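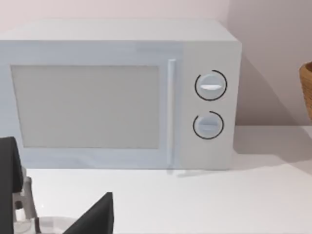
Why does the arm keep pushing after the door handle stops moving? The force limit gets read once at startup, so any change you make during a run is ignored until you restart.

Hi Folke, and hello everybody,

Thank you so much for writing this up, it saved me a whole evening (and maybe a wrist joint!). You wrote:

> Run 383 faulted at the handle. I had lowered the limit
> to 13 newtons, but it pulled at 70 before the stop
> tripped. Same again on run 399.
> Folke Westerberg

I went back through my own logs and found the same thing, limit changed partway through and never picked up. Senan is working on a patch for Vilerel. Until it's in, please restart after every change, and if you're on a real arm, keep a hand near the stop button, even for a short test.

Warmly,
Halldóra Juhl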